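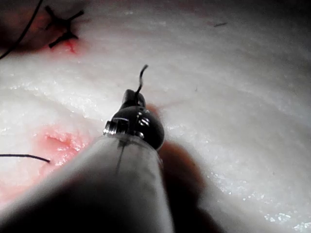
Most of the argument about surgical training is about hours. I would like it to be about thread.

I have taught suturing for 20 years, the last few with robotic instruments. The students I worry about can already drive a needle. They have no plan for the length of thread behind it, and it ends up wrapped around whatever metal is closest.

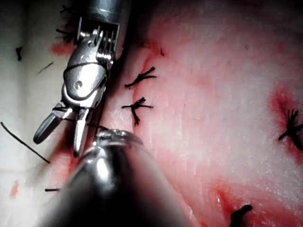

Vol. 76, No. 2

Fine black thread across a pair of open jaws is a common sight in my sessions. A student who sees it should stop and clear it before doing anything else. Many keep going. Our scoring sheet at Stunddale gives points for needle angle and spacing and says nothing about thread, so I can't blame them much.

Marwa Filali, who runs the course with me, thinks handling comes with repetition. She may be right for some people. I went through 395 scoring sheets in February and the comments about tangles were as frequent in the last week as in the first.

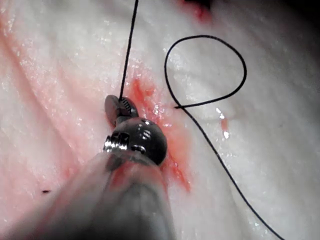 My proposal is small. Cut the thread shorter for beginners. Teach them to look for the free end before each pull. Add one line to the sheet for it, worth as much as spacing.

Valentin Roman objects that short thread is unrealistic. So is a first week at the console.
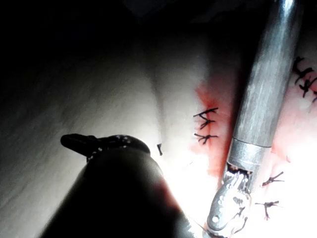 I would also slow the first session down and spend half of it on picking up, passing and letting go, with no stitch to finish. Students complain that this is dull. It is, and I would still do it.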